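Bathroom cabinet

From the Grernance Household Encyclopedia, the free reference for home and furnishing. Last revised 06/10/2026.

A bathroom cabinet is a cupboard or shelved case, usually fixed to the wall above or near a washbasin, in which a household keeps the small things it reaches for every morning and evening. Toothpaste, mouthwash, shaving things, hand cream, plasters and the odd hotel soap all tend to find their way into it sooner or later. In older British homes it is still very often called the medicine cabinet, even where the medicines have long since been moved to a kitchen cupboard, and in some families it is simply "the mirror", after the part of it that everybody uses most.

Types

The simplest kind is a shallow box with a single door, and the door is commonly faced with a looking glass. Wider models have a pair of doors or even three, which can be angled so that a person may see the side of their own head (a great comfort when cutting a fringe at home). Corner cabinets, with a three-sided body, were made for rooms where the straight walls were already taken up by the bath and the window.

A further kind, and a very popular one in small bathrooms and rented flats, is the combination cabinet, in which part of the front is left as open shelving and the rest carries a mirror. Its great charm is that the things in daily use can be had without opening anything, while the mirror still hangs at a sensible height. Many have a ledge running along the bottom as well, handy for a toothbrush mug or a pair of spectacles. The drawback, as anyone who has owned one will know, is dust, and the slightly sticky rings that bottles leave behind them.

Among the makes covered elsewhere in this encyclopedia, the Waser range is made up largely of combination cabinets, and the Oyewole range of closed ones with two doors. The Proteo catalogue for August lists 1,235 bathroom fittings in all, of which 859 are meant for storage of one sort or another, from full-height cupboards down to little wire trays that hang over the edge of the bath.

Materials and finish

Cabinets are made in solid wood, painted board, plastic, steel and aluminium. White has been the usual colour for a good many years, partly from habit and partly from a wish to match the basin and the toilet, though stained wood comes back into favour from time to time. Whatever the body is made of, the cut edges deserve a careful look before buying. Steam creeps into any edge that has been left bare, and a board that has once swollen will seldom go back to its proper shape.

Placing and height

The mirror should be hung to suit the people who will look into it, and in a family that generally means a compromise between the tallest and the shortest. Enough room must be left beneath for the tap, and for a person to bend over the basin without bumping their forehead on the way up. A cabinet may also be set a little to one side of the basin, which keeps the splashes off it and leaves the wall above the tap clear.

Fixing depends upon the wall. Masonry will take ordinary plugs and screws, while a hollow partition wants fittings made for the purpose, or else a batten behind. It is a far happier job with a second person to hold the cabinet level.
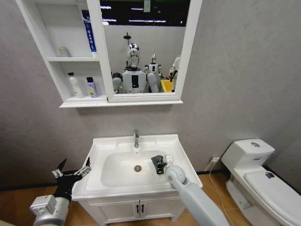
White combination cabinet with two open shelves on the left and a mirror on the right, mounted on a light grey textured wall.

Arranging the shelves

Open shelves look best, and are easiest to wipe, when they are not too full. A common arrangement puts tall boxes and spare bottles on the upper shelf and the things wanted every day on the lower one, with labels facing the room. Anything that might harm a small child belongs behind a closed door, and preferably a locked one, however high the shelf may seem.

Care

A soft damp cloth and a drop of washing-up liquid will see to most cabinets. Glass cleaner is best put on the cloth and kept well away from the edges of the mirror, where liquid can work in behind the silvering and leave dark spots. Leaving the window ajar after a bath does more for the hinges and screws than any amount of polishing.

See also: Bathroom mirror; Vanity unit; Washbasin; Toothbrush holder; Towel rail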